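Build the simulated room before you build the arm! I spent eight evenings on mine — table, bin, shelf, even a door — and I'd do it again. 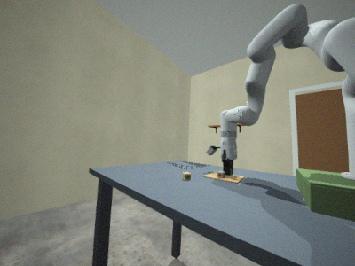 Mỹ Tôn objects that a rendered table never wobbles the way her workshop bench does. Fair, and I still want my cheap mistakes first. Letter cubes on a flat board make a lovely first job.
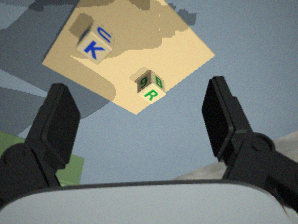 Sim time is still build time, Tõnu Dambrauskienė wrote back, so log it. I do now, in the Pristumik notebook, every Saturday.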